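Breluvell opens garment sorting and folding room at Dastness

Donated clothing will be checked, folded and packed by size on one site from March 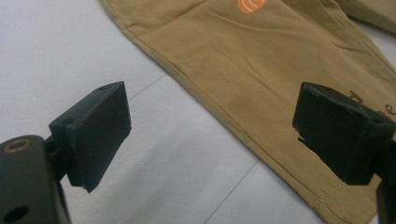
A tan garment with an orange emblem and dark brown lettering, laid out on a white work surface at Dastness.

Breluvell, the clothing reuse company, has opened a sorting and folding room at its Dastness site. The room takes in used clothes from collection points across the district and prepares them for sale in the company's shops or for free packs given out through local schools.

Until now the work was split between two buildings. Clothes were checked in one and driven to the other to be folded and boxed. Bringing both jobs under one roof means a garment can be looked over, folded and put in its box in the same room — and that fewer bags sit waiting for a van.

The new room has 9 folding tables and a separate area for unopened bags. Breluvell expects to handle 82 bags on a normal working day, up from 65 at the old buildings. Shelving for the finished boxes was fitted by Trnka, a local joinery firm, which also built the racks in Breluvell's shop on Fandeck Road.

Fotis Manolakis, operations manager at Breluvell, said: "Most of what we are given is perfectly good. People grow out of things or they get a jumper they never wear. Our job is to get it back on to somebody's shelf in a state they would be pleased with. Folding sounds like the easy bit but it takes up most of the day, and if it is done badly the shops have to do it all again."

How the clothes are handled

Each garment is laid flat on the table and checked on both sides for stains, holes and loose stitching. Cuffs, collars and hems are looked at first. Printed tops are checked for cracked or peeling lettering, and anything with a badly worn print is put aside for the rag bin.

Knitted items are smoothed out by hand and folded, never hung, so that the shoulders keep their shape. Sleeves are brought in to the back and the hem is folded up to the neckline, leaving any print or badge on the front where shoppers can see it. Trousers and leggings are folded leg to leg and then into thirds.

Folded clothes go into boxes by size and type. Every box has a card on the short end showing the size, the type of clothing and the shop or school it is going to. Full boxes are collected at 7 in the morning.

"We tried quite a few ways of folding before settling on this one," said Mr Manolakis. "The old fold was quicker but the piles leaned, and by the time a box got to the shop half of it had slid over. We also had arguments about hoods. Hoods now go down flat behind the neck and that is the end of it."

What can be donated

The Dastness site accepts clean adult and children's clothing, including knitwear, T-shirts, coats, trousers, nightwear and school uniform. Items with a missing button or a small split seam are welcome, as simple repairs can be done on site. Please tie bags at the top and keep wet items out of them.

Duvets, pillows, carpets and single shoes cannot be taken. Pairs of shoes should be tied together by the laces or held with a rubber band. School uniform is especially needed in the larger sizes, and may be handed over in a separate bag marked "uniform".

Bags can be left at the side entrance during opening hours or at any Breluvell shop. The company asks that bags are not left outside when the site is closed.

School packs

Schools wishing to receive free packs should send Breluvell a list of the sizes they need. Packs are made up in the order that requests come in, and schools will be told if a size is out of stock. Families do not need to fill in a form and no names are passed to the company.

Ends

Notes to editors

Breluvell collects, sorts and sells used clothing. Fotis Manolakis is available for interview. Visits to the Dastness sorting room can be arranged through the Breluvell press office.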